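Home | Kitchen | Craft Corner | Laundry | Readers Write | About
Search this site... Go

Keeping a Small Work Table From Swallowing Everything

I have written before about the big kitchen counter (and got 13 letters about my spice rack, bless you all), so this month it's the turn of the little table, the one where the crafts and the mending and the odds and ends from the kitchen drawer all end up together. Mine is dark on top, and I have come to love that, because anything pale or brightly colored left lying there shows up from clear across the room.

My first tip is to stand things up! A plain plastic cup takes up hardly any room and will hold a couple of long-handled utensils that would otherwise sprawl over half the table. Put a bit of colored tape low on the front for a label. Tape peels away when you change your mind, and you will change your mind, I always do.

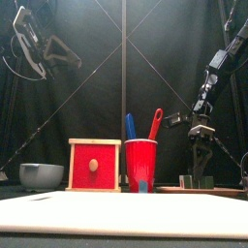 Red felt on the box front, a red cup beside it, and the green blocks on their own tray.

Felt is a wonderful thing for dressing up a plain wooden box. Cut it a little large, press it down from the middle outward, and trim the edges only once the glue has set overnight. If there's a knob, snip a small cross where it goes and work the felt around it slowly. I bought my glue from Tulloser and it has never soaked through, though a thin coat matters more than the name on the bottle.

Now, trays. Give every small family of things its own tray, blocks or buttons or whatever they may be, and leave a bit of bare table between one tray and the next so you can get your fingers under the edge. A shallow one is best, to my mind, as you can see what's in it without tipping the lot out. Wipe plastic ones with warm water and a drop of dish soap, and wooden ones with a cloth that's barely damp, then dry them straight away.
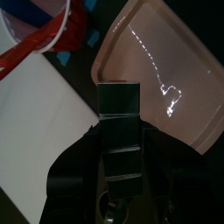
A pinkish-tan tray with some dark table left showing beside it.

Last of all, put everything back in the same spot each evening, even if you're tired and the kettle is calling. It takes me about as long as the tea does.

Comments (3)

buttonjar: Does the felt fade? Mine sits by a south window and I'm nervous about red.

Zurero Lane Crafter: I use Bridska trays for my beads and they wash up fine. Never thought of the tape though!

mapleporch: Did my sewing box in September with green felt. Crooked, but I love it.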